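Status: resolved, left open for the label question
Product: Presinora catalog (hosted)
Area: Import, CSV
Account: Holloway Seed Library

## Problem as reported

We are moving our seed catalog out of Dotska, which we have used as a desktop database for years, and into a hosted Presinora catalog. The Dotska export has 1,173 records. After the import, Presinora shows 1,161. The import summary says "Completed, no errors" and the error file it offers for download has a header line and nothing under it.

Expected result: the record count in Presinora matches the export, or the missing records are listed somewhere with a reason.

Actual result: twelve records are gone and no message says which ones.

The catalog is used to look up what we have in the drawers and what was returned last fall. If a variety isn't in the catalog, it can't be lent out, and the labels can't be printed either – those are made in Plumura from the same data. Lending opens in April.

## Setup

- Export: Dotska, File > Export > Comma separated, all fields, header row on
- Encoding chosen in Dotska: UTF-8
- Import: Presinora, Settings > Data > Import, "Create new records"
- Match field: accession number
- Browser: tried two different ones, same count both times
- Labels: Plumura, linked to a saved Presinora list

Fields in the export are accession number, common name, variety, species, source, year grown, packet count, drawer, germination test, isolation notes, growing notes, and donor remarks. The last three are free text and were filled in by many hands over the years. Some have a single word in them and some have whole paragraphs.

## Log

**9:10 am.** Deleted the imported records, emptied the trash, ran the import again with the same file. 1,161. So it is repeatable and the same number comes up each time.

**9:25 am.** First idea was duplicate accession numbers. If two records share a number, I assumed the second would overwrite the first. Sorted the Dotska list by accession number and paged through it, then ran Dotska's own "Find duplicates" on that field. None found. Also checked for blank accession numbers. None of those either.

**9:50 am.** Second idea was a limit on the account plan. The plan page gives a record limit far above what we have, so I ruled that out.

**10:05 am.** Third idea was empty required fields. Presinora wants a common name and a species. There are records with no species, mostly old bean packets where the donor only gave a family name for the bean. I looked up several of them in Presinora and they came through with the species left blank and a yellow flag. So a blank species is allowed in an import and doesn't drop the record.

**10:30 am.** Changed the encoding to Windows-1252 in case accented letters were the trouble. The count stayed at 1,161 and the accented names came in broken, so this was worse. Went back to UTF-8.

**10:45 am.** Opened the CSV in a spreadsheet to count the rows there. The spreadsheet also came up short, by the same twelve. That was the first useful thing all morning. It meant the records were being lost in how the file is read, and Presinora was not the only program reading it that way.

**10:55 am.** Opened the same file in a plain text editor. It has one header line and then 1,173 lines. Every record is in the file as text. No field has a line break inside it, Dotska swaps those for a space on export.

**11:20 am.** Exported a list of accession numbers alone from Presinora, exported the same from Dotska, and compared the two columns. The missing numbers are not scattered. They sit in two runs. One run is in the tomatoes and the other is in the winter squash.

**11:35 am.** Looked at the Presinora record that comes just before the first gap. It's a paste tomato, and its donor remarks field is enormous. It starts with the real remark and then goes on with commas and accession numbers and drawer codes. The rest of the tomatoes in that run are all in there, stuffed into one field. The squash record before the second gap is the same.

That makes 14 affected records altogether: twelve missing, and 2 that are present but have their neighbors' data packed inside them. Those 2 would have been easy to miss, as they show up in the list with the correct name and drawer. You have to open the record and scroll.

**11:50 am.** Back in the text editor. The donor remarks on the paste tomato begin with a double quotation mark and there is no closing one. It looks as if somebody was typing out what the donor said and never finished the quotation. The last tomato in the run has remarks that end in a double quotation mark with no opening one. Between them is the whole missing run, read as a single quoted field.

The squash run has the same pattern. It opens with a quotation mark at the start of the remarks and closes several records later, at the end of a remark that mentions vines of a certain length in feet and inches. The inch mark is what closed it.

There are plenty of other inch marks in the growing notes ("thin to 6"", "plant 1" deep") and those did no harm. They are in the middle or at the end of a field that didn't start with one, and both programs treat them as ordinary characters.

**12:15 pm.** Checked the Dotska export options for anything about quoting. There is a box called "Text qualifier" with a choice of none, single, or double. It was set to none, and it may have been set that way since the program was first installed. With none selected, Dotska writes whatever is in the field with no protection.

**12:30 pm.** Set the text qualifier to double and exported again. Opened the new file in the text editor. Every text field now has quotation marks around it, but the marks inside the fields are still written singly. They should be doubled. So the paste tomato remark now begins with two quotation marks where it ought to have three. The spreadsheet count on this file was wrong by a different amount, and worse.

**1:40 pm.** Tried the tab separated export, qualifier none. Same 1,161 in Presinora. A tab file doesn't help, as the importer still looks for quotation marks at the start of a field.

**2:00 pm.** Sent the above to Presinora support along with the original file and a cut-down file holding only the squash. Asked two things: whether the importer can be told to ignore quotation marks, and why the summary reported no errors when one field came in many times longer than any other.
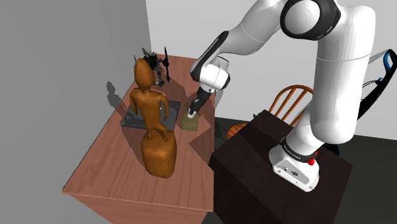
Support wrote back that the importer does have a setting for this, but it only appears after you choose "Custom delimited" as the file type in place of "CSV" or "TSV." Under Custom delimited there is a "Quote character" box, and clearing it makes the importer treat quotation marks as plain text. They warned that with the box cleared, any comma inside a note will split the field, so a tab or pipe file is the safe choice. On the second question, they said the import summary only checks for rows with too many or too few columns, and that a swallowed run which happens to end in the right place gives a row with the right number of columns. They have logged a request for a long-field warning but gave no date for it.

**3:35 pm.** Went looking for the setting. File type is at the top of the first import page, and Custom delimited is the last item in the menu. The Quote character box is under "More" and has a double quotation mark in it by default.

**3:45 pm.** Searched the catalog in Dotska for tab characters and for pipes. No tabs. One pipe, in a source field, between the names of two seed companies. Changed it to a slash in Dotska and left a note in the change record.

**3:55 pm.** Exported from Dotska again. Separator: tab. Text qualifier: none. Encoding: UTF-8.

**4:05 pm.** Deleted the records in Presinora, emptied the trash, imported with Custom delimited, tab, quote character blank. The summary says completed, no errors. Record count is 1,173.

**4:20 pm.** Compared the accession number columns again. They match from top to bottom. Opened all 14 affected records one at a time and read the remarks against Dotska. All correct, including the unfinished quotation on the paste tomato, which I have left as it is until someone can find the donor's original card.

**4:40 pm.** Sorted by length of donor remarks to see if anything else was oversized. The longest is a real one, a long account of how a pole bean was carried through several moves. Nothing else stands out.

## Settings that worked

1. Dotska: File > Export > Delimited, separator tab, text qualifier none, UTF-8
2. Presinora: Settings > Data > Import, file type Custom delimited
3. Delimiter: tab
4. More > Quote character: clear the box
5. Match field: accession number
6. After the import, compare the count with Dotska and sort by the longest free text field

Save these as an import profile. Ours is saved under the name "Dotska tab no quotes."

## Still open

Plumura is linked to a Presinora list and that link was made before the records were deleted and brought back in. The label preview still shows the old squash record with the run of extra text squeezed into the remarks line. Refreshing the list in Plumura didn't change it. Removing the link and adding it again did fix the preview for the squash drawer, but it also reset the label size to the default, and the small envelope template has to be picked again by hand for each drawer.

I'd like to know if there is a way to force Plumura to reread the list and keep the templates. I will open that with them as a separate ticket and add the reference here. Until then, don't print from the tomato or squash drawers.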